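3.2 How people sort a fruit basket

I should say at the start that I came to this study as someone who cannot keep a fruit bowl tidy, and I suspect that shaped the questions I asked. My own bowl at home has a lemon in it from March. What Lamduan Intarasuk and I wanted to know was fairly modest: when you hand somebody a mixed lot of fruit and vegetables and two baskets, one bigger than the other, what goes where, and do they stick to it?

We ran the sorting sessions at our Bakdale site with 27 adults, each of whom did the task 4 times. The instructions were kept deliberately thin (just "put these away as you would at home"), and we didn't say which basket was for what. Wire baskets suited us better than bowls, as the contents stay in view and you don't get the business of small things vanishing under big ones. Figure 4 gives both views of the sorting table.

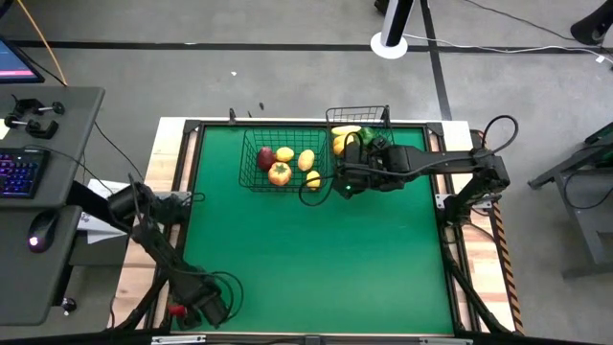 Most people began with whatever was biggest or brightest, and only afterwards seemed to hit on a rule. Almost 20 of them told us in the chat afterwards that they had sorted "by type", and I believe they meant it! But type is a slippery thing with produce. Peppers were the real troublemakers. One person put every pepper with the fruit on the grounds that they were sweet, and another moved hers back and forth until the time was up. Lemons caused less fuss, though Chaiwat Kaewmanee (who coded the sessions with me) pointed out that people tended to tuck them into corners and gaps, as if a lemon were a sort of packing material. I do the same, now I think of it.

Long items behaved differently again. Anything with a taper, such as a carrot or a sweet potato, was often left on the table until last, and then laid across the top or simply put down beside the basket and declared finished. We had no code for "beside the basket" at first and had to go back and add one, which cost us a week.

Figure 4. The sorting table, seen from overhead (top) and from table height (bottom). 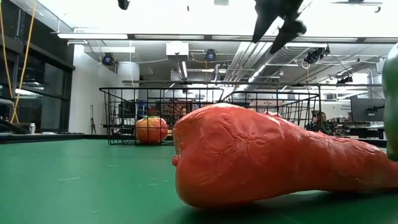

Did people keep the same arrangement from one round to the next?
Mostly they kept the first few placements and let the rest drift. The item they had started with nearly always went back into the same basket, while the peppers and the long vegetables wandered. I had expected the fourth round to be the neatest and it was the quickest instead, with a good deal more piling up. Lamduan reads this as boredom. I'm less sure, and we come back to it in section 3.4 alongside the Carnport sessions, where the baskets were the same size.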